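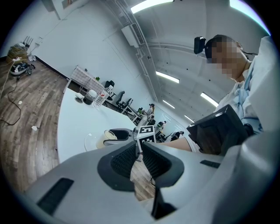 Day one of the Great Table Clearance. I have given myself until the end of the week to get the long white table back to being a table. It has been a shelf with ambitions since March.

The table, for those new to this saga, is curved. I bought it second-hand because I thought a curve would make the room feel friendly. What a curve does is guarantee that nothing you own will ever sit flush against it, or it against any wall.

It came from Whiteley, by the way. £45 and I had to collect. Two buses and a favour.

Rule one, adopted over breakfast: cups go home at night. A small white cup at the edge of a table is a small white cup that wants to be on the floor.

Rule two: one water bottle per human. I have a theory that they breed. You put down a half-finished one, open a fresh one to be on the safe side, and by teatime you're running a reservoir.

Someone has asked why I don't just buy one of those Bumico desk tidies. I did buy a Bumico desk tidy. It's in the cupboard, being tidied by other things.

Cup holders, then. I own a table. A table is already a cup holder, a large and generous one. And yet I've spent my own money on cup holders and will defend every penny.

Lidded tubs are the real villains. With the lid on, a tub could contain anything, so you leave it where it is out of respect. I've now got a system where every tub gets opened on a Sunday-best plate with the window ajar.

Results so far: rice, more rice, buttons.

May 29, 2024, for the record, is the date on which I found the good scissors. They were under the checked cloth. So was a takeaway menu from Gralia, which shut before I moved in.

On the subject of the checked cloth. White and grey, lives on the little table by the wall, hides a ring mark I made in my first week. I've had three visitors compliment the cloth and I accept every one as if I'd woven it.

Cables next. I read a post on the Trundow forum claiming you can route every wire in a room along the skirting in an afternoon. It had 1,840 likes. I'd like to meet those people and see their ankles.

My own method is to lay the cable across the floor and then remember it's there. Success rate improving.

Have also swept. Brown wood-effect flooring is sold to you as forgiving, and it does forgive crumbs, mud and most of a biscuit. It does not forgive paper. One white scrap and the whole floor looks like the morning after a parade.

I pick up a scrap, I turn round, there's another scrap. I'm not shredding anything. I don't own a shredder.

Progress report: glass things washed and drying, tubs stacked by size, cloth shaken out of the window over a bush that didn't deserve it.

Tomorrow is the drawer. I'm told it opens.

Update: it opens 66 per cent of the way. There's a ladle.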